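Section 4: Setting Up Your Bead Library

Your Canham loom is threaded, the tension bar is locked, and now comes the part many of us love best: getting the beads in order! A good library takes an evening to set up and pays you back every single time you sit down to weave. You can follow these steps with any seed beads you own, whether they came in the Stilletti starter pack or out of a jar you inherited years ago.

What you need before you start

The bead tubes or bags you plan to use
A divided box with a lid
A shallow dish or bead mat with a soft nap
The small scoop from the Canham kit (a teaspoon works too)
White labels and a fine pen
Your pattern sheet, if you already have one picked out

4.1 Sorting by size

Sort by size first and color second. It is very tempting to go straight for the colors (we do it too!), but two sizes mixed in one compartment will give you a wavy edge that no amount of tugging can fix.

1. Lay the bead mat flat under a bright lamp. Daylight is even better.

2. Pour out one tube at a time. Keep the others closed.

3. Check the size printed on the tube. The higher the number, the smaller the bead, so a size 11 is smaller than a size 8. The Canham loom is set at the factory for size 11.

4. Pick out any bead that is chipped, extra thin or has a blocked hole. Put these in a separate bag. They make lovely filler for embroidery.

5. Scoop the good beads back up and set the tube aside in its size group.

Note: Brands do not agree perfectly on size. A size 11 from the Stilletti range may sit a hair taller than a size 11 from the Pathak range. Weave a short test strip before you combine them in one piece.

Caution: Seed beads are a choking hazard. Keep them away from small children and pets, and check the floor when you finish.

4.2 Planning the layout

Now think about how you reach for beads as you work. Most weavers like the background color closest to the loom, because that is the one the needle goes back to over and over. Accent colors can sit farther off.

1. Read through your pattern and list every color it calls for.

2. Mark the background color with a star.

3. Sketch a quick grid on scrap paper and write one color in each space. Give the starred color the biggest space.

4. Leave at least one space open for odds and ends. You will be glad of it -- there is always a color you forgot.

5. Keep look-alike shades apart. Cream next to ivory is asking for trouble at ten at night.

If your pattern uses more colors than you have spaces, keep the small amounts in their tubes and stand them in a mug. It looks cheerful and it works just fine.

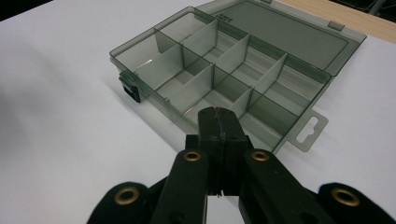 Do I need to sort every bead I own before I weave my first piece?

Only the ones your pattern calls for. The rest can stay in their tubes until a project needs them, and your library will grow along with your weaving.

4.3 Filling the compartments

1. Set the box on a level table, well back from the edge.

2. Check that each divider is pushed all the way down. Size 11 beads will slip through a very small gap.

3. Fill one compartment at a time, using the scoop. Stop at the halfway point. Beads piled too high will hop over the wall the moment you carry the box.

4. Write the size, the color name and the color number on a label. If the tube has a dye lot, copy that down as well.

5. Stick the label on the outside of the box or on the lid, right over the matching space.

6. Close the lid gently and press the catch until it clicks.

7. Tilt the box a little and look along the dividers. If beads have crept into the next space, open the box, push the divider down again and pick out the strays.

Note: Do not throw away the empty tubes. They are perfect for carrying a single color to a class, and the printed number makes reordering so much easier.

Caution: Some silver-lined and dyed beads fade in strong sun. Store the filled box in a drawer or cupboard.

4.4 How many beads should you have on hand?

Here is a calculation worth learning, and it's a quick one! Count the beads across your pattern, count the rows, and multiply. A plain bracelet band that is 10 beads wide and 101 rows long takes 1,010 beads in all. If your bag holds 1,000, you are going to run out in the very last row, and that is a heartbreaking place to stop.

To work out your own total:

1. Multiply the width in beads by the number of rows.

2. For patterns with several colors, do the same count for each color using the chart.

3. Add a little extra for chipped beads and for those that roll under the sofa.

4. Buy all of your background color at once, from the same dye lot. Two lots can look the same in the bag and quite different on the loom.

4.5 Starting a color card

A color card shows you how a bead looks once it is woven, and the difference can be a real surprise. Clear beads take on the color of the thread. Matte beads go darker next to shiny ones. Once you have a card, you'll use it constantly.

1. Cut a piece of stiff white card to fit inside the Brenska pattern folder.

2. Thread a short row of each color and tie it off at both ends.

3. Stitch or tape the row to the card.

4. Write the size, color number and thread color next to it.

5. Add a row each time you buy something new. Do it the same day, before the tube gets put away!

Try the same clear bead on white thread and then on black thread. It is a fun little experiment, and you may find that you own twice as many colors as you thought.

4.6 Looking after your library

Wipe out each space with a dry, soft cloth before you change colors. Skip spray cleaners, which can cloud plastic and leave a film on the beads. If dust gets in among the beads, tip them into a fine tea strainer, rinse with cool water and spread them on a towel overnight. Do not rinse dyed or metallic beads; a dry brush is safer for those.

If beads do spill (and they will), stretch a piece of old nylon stocking over the end of the vacuum hose, hold it in place with a rubber band and run it over the floor on low. The beads gather on the stocking. Hold it over a dish, switch off, and down they come.

When your colors are sorted and your card is started, go on to Section 5, Weaving Your First Row. Have your beading needle and the wax from the Canham kit ready.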